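Why I stopped believing the furniture oil

Every May I get the urge to fix the dining table. The windows get opened, the light comes in low over the yard, and suddenly I can see every ring and scratch I managed to ignore all winter. This year I decided I would do it properly, so I read up on it, which was my first mistake.

If you have never looked into wood finishes, don't start on a Friday night. Within an hour I had learned that oil feeds the wood, that oil does not feed the wood, that wax seals it, that wax only sits there collecting dust, and that anyone who has ever used a spray polish should be ashamed. Everybody was very sure. I didn't see many people who had put two finishes on the same board and waited a year.

The "feeding" business is the part that bothers me most. A table is a dead tree. It has been dead a good long while. It isn't hungry. I said this to Khadija Benkirane at work, who refinishes chairs and is the only person I know with real opinions on the matter, and she said of course it isn't hungry, it's just a way of talking. Fine. But it's a way of talking that sells a bottle every few months, because if the wood is hungry now it will be hungry again in August.

I bought the bottle anyway. Lundwood, the one with the green label, from the hardware store on the corner. The label promises a "deep restored glow" and says to apply it with the grain, wait, wipe off, and repeat until satisfied. Repeat until satisfied! I would like to be paid on those terms.

So I did one half of the table and left the other half alone. I wiped both down with the same damp cloth first so I wasn't just comparing clean to dirty, which I suspect is how most of the before and after pictures get made. Then I let it sit overnight and came back in the morning with coffee.

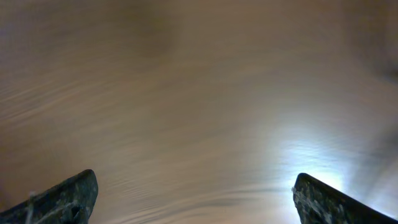
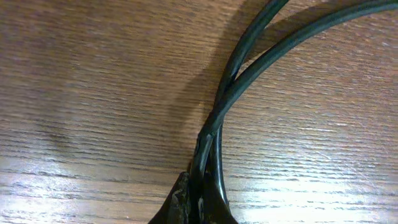 My verdict was that the oiled half looked darker. Was it nicer? I went back and forth. From the chair by the window I liked it, and from the doorway I couldn't have told you which side was which. My brother-in-law Alper came by for lunch and I made him guess. He picked the wrong half, then said the light was bad, then asked if there was any more bread.

What I can say is that the old water ring was still there, on the oiled side, looking darker along with everything else. I don't blame the oil for that. I do blame the label a little, since "restored" ought to mean something was put back.

I tried a second product after that, a paste called Brelby that Anika Castellanos swore by. It costs more and comes in a tin, and I think the tin does a lot of the work. You open it and it smells like a church and you feel like a person who owns chisels. I rubbed it into one of the leaves we keep in the closet. It came up smooth and it stayed smooth for 5 days, and then it felt like the other leaf again. Anika says I didn't buff it long enough. That may be true, but I've noticed that when these things don't work it is always the buffing.

To be fair to both of them, neither did any harm. The kitchen smelled of oranges for most of a week and nothing stuck to anything. If you enjoy an afternoon with a rag - and I sort of did, once the radio was on - then that is worth the price of a bottle. I just wouldn't call it maintenance. My grandmother's table got soap and water and a tablecloth on Sundays, and it outlived her and two cats.

Khadija's advice, for what it's worth, is that a table with a sound finish needs a wipe and a coaster, and a table without one needs to be stripped and done over. The stuff in between is mostly for us. I asked her which kind mine was. She scratched at a spot near the edge with her thumbnail, made a face, and said she'd have to see it in daylight, at which point I changed the subject, because stripping a table takes six evenings according to the people who admit how long it takes, and I'd like to eat dinner somewhere.

The rest of the Lundwood is under the sink. I used some on the bread board last night and it did look good for an hour or so, until I checked the label to see if it was food safe. It doesn't say. I've washed the board twice and I'm still looking at it funny.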